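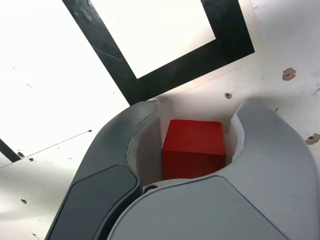 Section 4. Checking and sorting the cubes

Your Idley set arrives in one bag, in no order whatsoever, and the first job is to get it into the tray before the household starts borrowing pieces. You will need a table, a good light and the better part of an evening. Pick the table with some care. A white one is best for judging colour, and a few scuffs and grey streaks do no harm at all, as a red cube on a worked-over white top is still the easiest thing in the house to find. A patterned tablecloth is the hardest, and we have had letters.

Print this section | E-mail this section

4.1 Before you start

The full Idley set contains 400 cubes. The smaller Trekeo set contains 100 and follows the same steps with less sighing. Both use the same sorting tray, the Yammine, which has a nine-compartment upper deck and a deep lower drawer for everything you can't face today.

Wash and dry your hands. Jam is the commonest fault reported to us and it isn't covered by the guarantee.

CAUTION: Not suitable for children under three, or for dogs of any age. Cubes left on stairs will be found, in the dark, by a bare foot.

4.2 Emptying the bag

1. Lay a folded towel along the far edge of the table. Cubes roll further than you would expect of something with flat sides – the softened edges help them along.
2. Cut the bag along the dotted line. Please don't pull it open from both ends. Everyone does this once.
3. Tip out a couple of handfuls. Leave the rest in the bag until the first lot is dealt with.
4. Look under the table. Do it now, while you still remember which way they went.

4.3 Inspecting a cube

Each cube is a single colour on all faces. Turn it over in your fingers, under the lamp, and check the following.

1. Corners and edges. All should be gently rounded. A sharp one has been missed at the finishing stage and will scratch its neighbours. Put it aside for return.
2. Surface. The finish is slightly matte. A shiny patch usually means handling, and a sticky one means jam (see 4.1).
3. Colour. Look at one face at a time. The upper face will always seem brighter than the side facing you, owing to the lamp and not to any mistake of ours. Turn the cube a quarter and the difference stays on top, where the light is. If it travels round with the cube, the dye is uneven and we'll replace it.
4. Squareness. Stand the cube on the table and press one corner lightly. It should not rock. Try it on another part of the table before blaming the cube.

NOTE: A faint darker line where two faces meet is normal. It does not need to be rubbed, picked at or sanded. One customer sanded 49 cubes before ringing us, and has our sympathy but not a refund.

4.4 Loading the tray

1. Start with red. Red goes in the top left compartment and is the colour you will run out of first when building, so you may as well get to know it.
2. Fill each compartment one layer deep, then stop. A second layer looks tidy until you lift the tray.
3. Work through the colours in the order printed inside the lid. Blue and violet look much the same after nine in the evening. Leave them for daylight.
4. Anything doubtful goes in the lower drawer. You'll find the drawer fills up quickly and that most of it can be put back where it belongs the next morning.
5. Close the lid until both catches click. Carry the tray level, with two hands, and without talking to anybody.

CAUTION: Do not stack more than one full tray on top of another. The catches are good, but they aren't that good.

4.5 Cleaning

Wipe cubes with a barely damp cloth and dry them at once. Washing-up liquid is fine, a drop at most. The dishwasher is not fine. It won't harm the colour much, but the cubes get into the spray arm, and from then on the problem belongs to the people who made your dishwasher.

Pencil marks come off with an ordinary rubber. Felt-tip doesn't come off with anything, so if one has been drawn on, give it eyes and call it a spare.

4.6 If the count is short

Look in the following places before writing to us: the folded end of the bag, the towel, turn-ups, the other room. Give it a day or two. Cubes have a way of coming back by themselves, often through the vacuum cleaner.

If any are still missing, send the card from the back of this booklet to the spares desk at Holotbridge, marked for Boonsong Kamolrat. Write the colour in words. Please do not tape a sample cube to the card; we know what red looks like, and the sorting machines at the post office do not enjoy it.

Spares ordered in October tend to be slow, that being when we count our own shelves – by the method given above, towel included.

Print this section | E-mail this section

Related sections

Section 3. Assembling the Yammine tray
Section 5. First builds: walls, steps and the leaning tower
Section 6. Storing a half-finished build
Trekeo set: differences from this booklet
Spares and replacement colours
Getting felt-tip off a table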